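How to swap your paper driving licence for a photocard online

Jun 27, 2020

I finally did it. After years of carrying a folded bit of paper that had been through the wash at least once, I have applied for a proper photocard licence, and I did the whole thing from my kitchen table in Plarholm. A few of you asked me to write down the steps, so I've gone through my notes and tried to put them in a sensible order.

This is for people swapping an old Plarholm paper licence for a card. If you've lost yours or had it stolen, there's a separate form for that and I haven't used it, so I can't tell you much. Same goes for lorry and bus licences, which still go through the counter at the Korkero office.

What you need before you start

Get all of it on the table first, because the site logs you out if you wander off (I lost my first go to a ringing phone). You want your paper licence, your passport or other photo ID, a bank card for the fee, and every address you've lived at in the last two years with the dates you moved. I had to dig out an old tenancy agreement for mine. You'll also need an email address you can open while you're filling in the form.

Step 1: Make an account

Go to the licensing page and choose "New user", even if you already pay your vehicle tax online. The two systems don't talk to each other yet and your old password won't work. I tried mine three times before I read the small print! You'll get an email with a code in it. Mine landed in the junk folder, so look there before you ask for another one, as each new code cancels the one before.

Step 2: Type in your licence number

It's the long one on the bottom line of the paper, under the fold. If yours has worn away on the crease like mine had, try holding it up to a window. Leave out the spaces and put the letters in capitals. The last character on mine looked like a zero and was really the letter O, which cost me a good while and some bad language.

If it still won't go through, ring the helpline. I spoke to someone called Si-eun Cha who found my record from my name and date of birth and read the number back to me slowly, twice. Lovely woman. I was on hold for 17 minutes first, so put the kettle on.

Step 3: Upload your photo

Plain light background, no hat, no smiling with teeth. You can take it on your phone, but ask somebody else to hold it, as arm's-length ones tend to get turned down. Mine was refused the first time for a shadow behind my ear. I moved a step away from the wall, faced the window and it went through.

Save it as a JPEG. The site will let you pick other kinds of file and then sit there spinning for ever.

Step 4: Check your categories

Please don't skip this one. You get a list of everything you're allowed to drive, and it's meant to match your paper. My moped entitlement had vanished. There's a little link at the bottom saying "Something is missing", and if you click it you can send a scan of the old licence across. Mine was put right in two days. I don't even ride a moped, but I passed that test in the rain and I'm keeping it.

Step 5: Pay and post

The fee is 13 pounds if you do it online. Write down the reference on the last screen or take a screenshot, as the confirmation email doesn't have it in (why not?). Then post your paper licence to the address they give you. I paid extra for tracked post and I'd do the same again.

How long it takes

The site said three weeks. My card turned up after nine days, in a plain envelope I very nearly put in the recycling. My brother-in-law applied back in March and waited much longer, but he'd forgotten to sign his covering slip, so that may be on him.

You can usually carry on driving while you wait, as long as you had a valid licence when you applied and haven't been told to stop by your doctor or a court. Keep a photocopy of the paper one in the glovebox anyway.

If you get stuck on a step, leave me a comment with the message you're seeing on the screen and I'll try to help. I'll do one on changing your address next, once I've done my own. 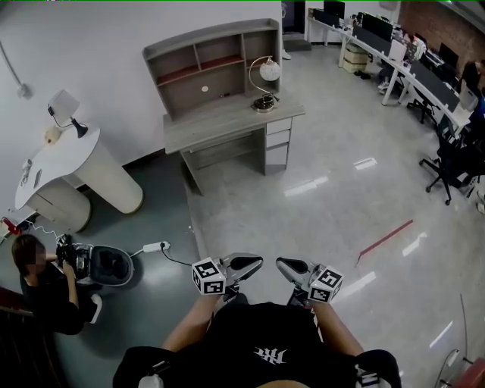
A hand-held gripper in each hand, over a pale grey floor.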